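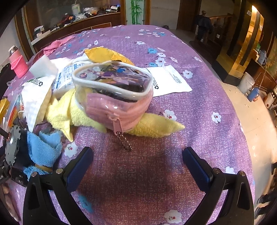 Mulik Residents' Club, Opinion Page

The bed is where packing goes to die. Mine has a purple blanket with small flowers on it, and by Wednesday I could see very little of it that mattered. I was leaving for two nights.

My cousin Maham Butt believes in pouches. A clear zippered pouch, she says, lets you see what you own. It certainly does. I can see my illustrated cards in theirs, purple and blue and yellow, and some dark stuff stacked inside that I'd have to open the zipper to identify. So much for clear.

My own quarrel is with the packets. Everything I own seems to arrive in a small bag with a recycling symbol on it, and I keep the bag in case the thing wants to go home. Talha Cheema in 10 throws his out at the door, standing up, coat on. I used to think this was cold. Then I spent 30 minutes flattening wrappers to see if any still had something in them.
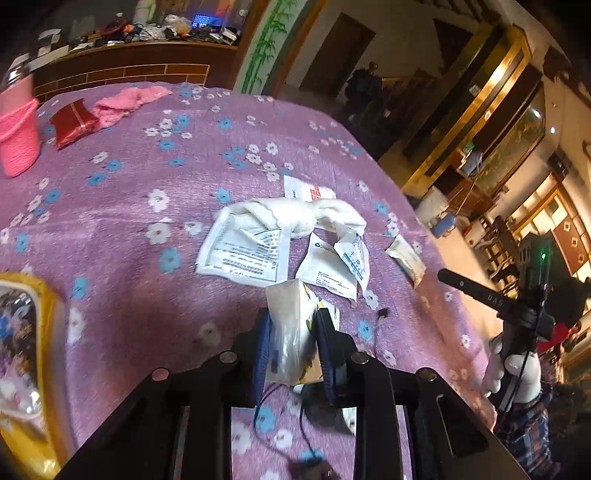 White cloth, assorted wrappers, still on the blanket.

So I propose a rule for the building, or at least for my floor: no wrapper gets to lie on a bed. Beds are for people and, at a push, towels. Levente Hajdu objects that the bed is the only flat surface he has — I've seen his table, and he has a point. He may use the ironing board.

I left with one bag and the wrong charger.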